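Trelevach P2 Parallel Gripper, Matched Pair
Part no. TP2-374
Sold by Eklund Automation Supply

Overview

The Trelevach P2 is a compact two-finger parallel gripper for small tabletop arms. We sell it as a matched pair for two-arm setups. Both units ship with the same firmware and the same finger plates, and each one has been run against the other on our bench before it goes in the box.

Most customers buy the P2 for light handling: cups, cartons, cloth, paper, small boxes. It is a poor choice for heavy machined parts or anything with a sharp edge. For those jobs look at the Drarnton 80 series, which has a steel finger and a bigger motor.

Specifications

Stroke: 80 mm
Weight per gripper, without bracket: 436 g
Fingers: parallel plates, removable
Control: position and current limit
Supply: 24 V DC
Status light: on gripper housing
Warranty: 2 years

In the box

Two grippers
Two sets of finger plates
Two camera brackets
Cable clips and mounting screws
Printed setup sheet

Signal cable is sold separately. The controller is also separate. The P2 works with the Sukham controller, any version from the last August release on. Older Sukham units need a firmware update first, and the update file is on the downloads tab.

How it compares

Ehsan Fallahi in our applications group ran the P2 against the Drarnton 80 on the same two-arm cell, using the same arms and controller for both. The test objects were household items, with a covered mug as the main one. A mug is awkward for two grippers. It has a handle on one side, the body is round, and a cover on top can shift if either arm comes in high.
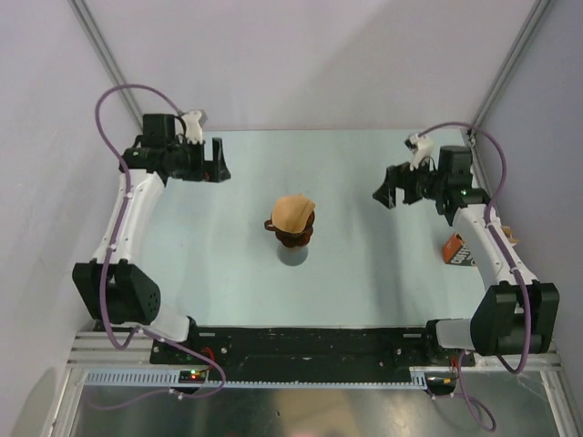

The P2 was easier to tune at low force. You can set the current limit in small steps, and the fingers stop closing when they reach it. With the Drarnton 80, the lowest setting was still firm enough to crease a paper cover. The Drarnton held better on the mug body when the arm moved fast. If your work is mostly quick transfers of rigid parts, the extra grip is worth the extra weight.

Handovers from one arm to the other went well with both models, as long as the two grippers were calibrated together. When Ehsan swapped in a P2 from a different pair, he had to redo the zero position on both sides. Please keep pairs together. The pair number is on the label under the motor block.

Cable routing

Leave slack above the gripper and clip the cable to the long link. A loop that is too tight will pull on the connector when the wrist turns. A loop that is too big can get into a camera view. Run the arm slowly through its full range before you tighten the last clip.

Fitting

The P2 bolts straight to the Trelevach wrist plate. For other arms you need the adapter ring, part no. TP2-436. Allow up to 2 hours for fitting and calibrating a pair the first time. Turn off power to the arm before you connect or disconnect the gripper.

Customer review

"We replaced older grippers with a P2 pair. Fitting was simple. The setup sheet skips a step on the zero position, so call support if the fingers don't meet in the middle. Low force control is good. I would like a longer finger option." Torunn Sandberg

We have added the missing step to the online copy of the setup sheet. Longer fingers are being tested and don't have a part number yet.

Ordering

Pairs are in stock. Single grippers are sold only as warranty replacements, and we need the pair number to match the calibration. Returns are accepted on unused units with the fingers still in their bag.

Related items: Drarnton 80 gripper, Sukham controller, adapter ring, spare finger plates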